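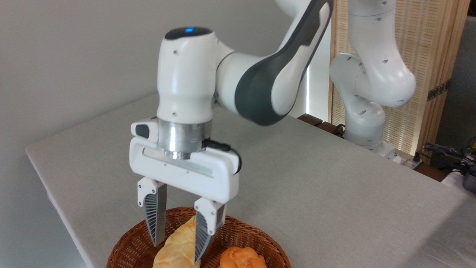

Unit 4: Contracts, Fees and Complaints in Overseas Recruitment

Course: Labor Migration and Worker Protection
Session: Thursday, second half of the block
Reading: Unit 3 handout, plus the Nadis case file

1. Where we are

Last session covered how a worker gets from a job advertisement to a signed contract. This session starts at the signature. We look at what the contract has to say, who may charge the worker money, and where a complaint goes when the job on arrival differs from the job on paper.

Terms used in these notes:
Sending country: the country the worker leaves.
Host country: the country where the work is done.
Agency: a licensed recruiter in the sending country.
Partner agency: the recruiter or placement office on the host side.
Principal: the employer, or the party that signs as employer.

2. The contract

A usable contract names the employer and the place of work, and it gives the wage, the currency and the pay date. It also covers hours, rest days, housing, food, medical care, the trip home, and how either side can end the agreement. If any of these is missing, write down which one before you read further. Students often skip the termination clause and then cannot answer the case questions.

Contract substitution means the worker signs one contract before departure and is given a second one after arrival, usually with lower pay or different duties. The second contract may be in a language the worker does not read. Many sending countries treat the first contract as the binding one. Host country courts may not agree, and a good part of the legal argument in these cases is about which paper counts.

3. Fees

There are three common systems.

Employer pays: the worker is charged nothing for placement.
Capped fee: the worker can be charged up to a limit, often tied to one month's wage.
Open fee: no cap, or a cap that is not enforced.

Keep placement fees separate from document costs (passport, medical exam, police clearance). Agencies sometimes move a placement fee into "processing" or "training" so that it does not appear under its own name. Look at the receipts and ask what service each payment bought.

Fees paid with borrowed money need a separate line in your notes. A worker in debt is less likely to leave a bad job, and the lender may be connected to the agency.

4. Case: Nadis and Brelisar

Nadis is the sending-side agency. Brelisar is its partner in the host country. A group of 18 workers was hired for a packing plant. The contract gave a monthly wage of 3000 in host currency. The first pay slips showed 2187. Brelisar said the difference was for housing and transport. The contract said housing was free and did not mention transport.

Work through the following before class:
a. Find the monthly gap between the contract wage and the pay slip.
b. Decide which part of the deduction, if any, the contract allows.
c. List the documents a worker would need to prove the claim.
d. Say who should receive the complaint first: Nadis, Brelisar, the labor office at the embassy, or the host country labor ministry. More than one answer can be defended.

5. Joint liability

Under a joint liability rule, the sending-side agency answers for the employer's unpaid wages. The worker can then file at home, in a familiar language, against a company with a local office and usually a bond. The weak point is the size of the bond. If many workers claim at once, it may run out. Check also whether the agency has closed and reopened under another name, as in the Rafferty file from Unit 2.

6. For next time

Read the Jullatari complaint form and fill it in for one worker from the case. Leave no box blank; write "not known" where the file gives no answer. One page of comments on the form is enough. Bring a printed copy to room 209.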